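Fitted sheet keeps popping off at the corner (Delano bed, Brosmont mattress)
Status: open, waiting on customer
Category: Bedding / fit problems
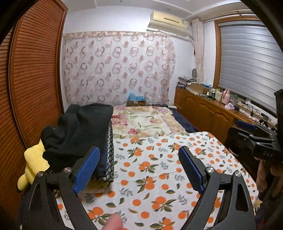

So this is my second go at the same problem, and I'm putting everything in one ticket this time because the last one got closed while I was still typing a reply to it. The sheet is the Kollár one with the oranges on it, white background, little green leaves. I love it. I don't want a refund, I don't want a voucher, I want it to stay on the bed past breakfast!

Sun 3 July, morning
Washed and dried it yesterday, put it on before lunch. By bedtime the corner nearest the wardrobe had crept up, and when I woke up it was bunched under my shoulder. The other corners had held fine. I pulled it back down, tucked it in hard and went off to make coffee. An hour later, with only me sitting on the edge folding knits, it had let go again.

Your first reply asked if I had the sheet turned the wrong way. Fair question, I've done that plenty of times with other sheets. I stripped the bed and checked, and no, the tag was at the foot on the right, the way the leaflet says. I turned it a quarter anyway to see what would happen and it wouldn't even reach, so I turned it back.

Same day, after lunch
You also asked for the mattress depth. The Brosmont label only gives a model name, so I got the sewing tape out and had a go, but the top is quilted and squashy and I get a different answer depending on how hard I press. The sheet packet says "deep" and doesn't say how deep. If you've got the real number for the pocket, please put it in your reply, I've looked all over your site and can't find it.

Things on the bed while I was testing, as you wanted to know about weight: black knits in a heap, the folded navy and patterned blanket, and a yellow plush toy that lives down that side by the wardrobe. I moved all of it to a chair for one night. The corner still came up, so I don't think the heap is to blame. It might even help a bit, being heavy.

Next evening
Tried the suspenders. These are the Sarkov clip straps, 4 in the pack, and I already had them in a drawer from an old ironing board cover. Getting one under the mattress on the wardrobe side is a horrible job. The wardrobe has those louvered doors and there's not much room to work, so I was lying on my stomach with one arm down the gap, scraping my knuckles on the slats. Got it clipped in the end. It held all night, and I did a small victory lap around the kitchen.

Then it pinged off the next afternoon while I was shaking out the floral comforter. The clip hadn't broken, it had just slid along the elastic. I put it back with a scrap of flannel folded into the jaws so it had something to bite, and it's been on for 2 nights now. So that's progress, but I'm not calling it fixed. I've been here before with this sheet.

Other stuff I tried, so you don't have to suggest it:
Rotating the mattress head to foot. The problem stayed at the same corner of the room, which is interesting, right? To me that says the bed or the way I get in and out, and maybe I've been blaming the sheet unfairly.
Safety pins. Worked, but I'm not sleeping on pins.
A mattress protector underneath. Made it slip sooner, probably because the top of the protector is shiny.
Tucking the navy blanket in lengthwise over the edge. Looks nice, did nothing.

The elastic at the bad corner does feel looser than the rest when I stretch it. It was bought in April and I wash it every 7 days, warm, low tumble. If that's too much for a 200 thread count cotton, tell me and I'll hang it on the line.

What I'd like from you, please:
The actual pocket depth in inches.
Whether Kollár sells replacement elastic, or if any ordinary elastic from the fabric store will do. I can sew well enough to unpick one corner and run a new piece through.
Whether the Delano side rail is supposed to sit slightly higher than the mattress base at the head end. Mine does on the wardrobe side, and I've started to wonder if the sheet is catching on it every time I sit down.

I'm leaving the flannel and the strap where they are until laundry day, and then I'll check that rail properly with the mattress pulled out. Will add a note when I have. Please don't auto-close this one!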